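# The long table at Eltham

When Parisa Ahmadpour and Kamran Ranjbar started looking for somewhere to get married, they had one firm rule: everybody had to eat at the same table. Her family is large, his is larger, and both of them had sat through weddings where the cousins at the back never spoke to the cousins at the front.

The rule ruled out most places. Hotels wanted rounds of ten. A barn they liked had a pillar every few yards. In the end they found the old seed hall at Eltham, which is long, narrow and not very pretty from the road, and which could take a single table for 60 with room for the waiters to pass behind the chairs.

They booked it in January of last year, for a Saturday in early autumn. The hall came with tables and a kitchen and nothing else. Chairs, cloths, glasses and heaters were all hired separately, and the heaters were the best money they spent. By eight in the evening the doors were open for people going in and out to smoke, and the far end would have been bitter without them.

## The morning

Parisa got ready at her aunt's house, two streets away. Her dress was made by Hatsue Wada, who works from a room over a dry cleaner's and takes on seven brides a year. It was heavy ivory crepe with long sleeves and covered buttons down the back. Fastening the buttons took two people and a crochet hook, and the first attempt was one button out all the way up.

Kamran walked to the hall with his brother. He had written his own words for the ceremony and left them on the kitchen worktop, so his brother went back for them at a run.

The civil ceremony was short. The Persian part came after it, with the couple seated at the sofreh while married women from both families took turns to hold the cloth over their heads and rub sugar above it. Parisa's mother had laid the sofreh herself the night before. The mirror and candlesticks had been at her own wedding, and the flatbread was ordered from Akbari, the bakery the family has used for years.

## Dinner for everyone

Larketti did the food. They are a small firm and they said at the first meeting that they had never cooked tahdig for a crowd. Kamran's aunts went in for an afternoon to show them how. There was lamb, there was rice with barberries, there was a green bean dish for those who didn't eat meat, and it all went down the middle of the table on platters for people to pass along.

The seating plan took longer than any other job. Guilan Dai, who was at university with Parisa and acted as her witness, did the final version on a roll of lining paper with pencil marks for the seats. Couples were split up, but never by more than one place. Children sat together in the middle, opposite grandparents. The speeches were given from wherever the speaker was sitting, with a microphone handed along, and they were limited to five minutes. Kamran's father took eleven.

Music came from Skuva, a four-piece who play weddings and not much else. They did an hour of quiet things through dinner and then two sets of dancing. The table had to be cleared and folded away in sections for this, and the guests did it themselves before the staff could get to it.

## Paying for it

The flowers were the place where they cut back. A first quote for the full length of the table was more than the band, so they bought buckets of dahlias from a grower and filled jam jars on the Friday. The whole lot, with greenery, cost £325. Most of the jars went home with guests. 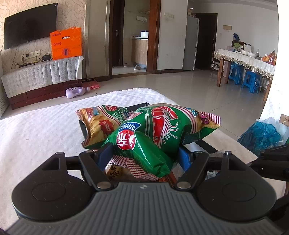
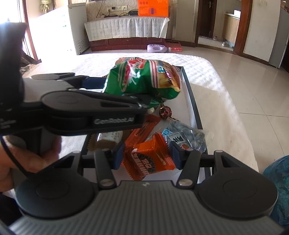
Late food is the thing couples most often forget, and Mojtaba Ghaffari, who ran the evening for them, raised it at every meeting. Dinner had finished by seven and there would be people dancing until midnight. Larketti offered bacon rolls, which wouldn't have suited half the room. What went out at ten was tea, pastries and a heap of snacks in bags, the bright sort with a big red shrimp on a green packet, brought by Guilan from the shop near her flat. They were put on the end of the bar and people helped themselves. Mojtaba now suggests the same to other couples, with a bin placed close by.

The last coach left at half past twelve. Parisa changed her shoes for the walk back to her aunt's, where there was cold rice in the fridge, and she and Kamran ate it standing up with her parents. They had hired the hall until noon on Sunday, and went back in the morning to count the glasses.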